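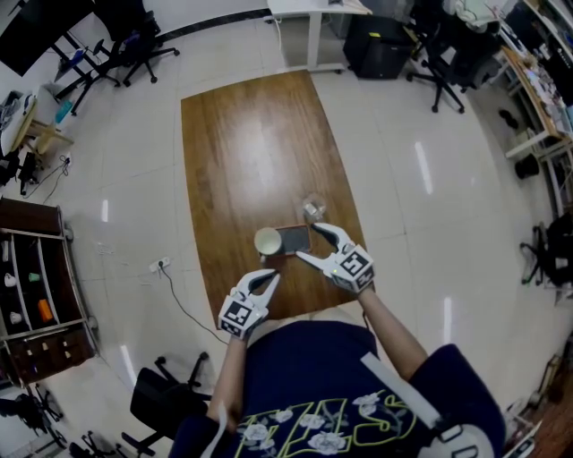
Both hand-held grippers in use at the wooden table, with the tray and cup set out.

20 Jan 2020

The equipment plan for the coming year has now been submitted, and I am recording the reasoning on this page while it is fresh. The largest item is hand-held grippers. We asked for 2 further pairs, together with spare fingers and inner pads, and set the request against a total allowance of 700 pounds per workstation for everything that is not the grippers themselves.

Two suppliers were considered. Troda quoted 59 pounds for a set of replacement fingers and Rultach quoted 64. The Rultach price includes carriage and the Troda price does not, so the dearer quotation was accepted. Bansal was also approached but does not supply parts singly.

Furniture was the subject of longer discussion. An early draft of the Ruvarora plan provided for purpose-built benches with height adjustment. These have been removed. An ordinary wooden table is adequate for tray and cup work, and the sum released has been moved to storage, extension leads and printed markers, all of which were under-budgeted last year. 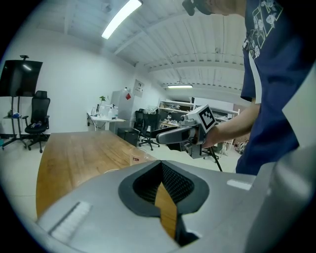 A second gripper, with its marker cube on top, beside the long table.

Markers deserve a line of their own in any budget of this kind. They become scuffed, and a worn tag should be replaced before the session and charged to consumables. I have asked that they be ordered with the fingers in a single purchase each January.

Seating, monitors and stands will be carried over without replacement. Floor matting was requested by several colleagues and has been deferred until the cable routes are settled, as the matting would have to be cut to suit them.

Delivery terms with Rultach remain to be agreed. The order for the grippers will be placed separately, on its own requisition, once the finance office has returned the signed form.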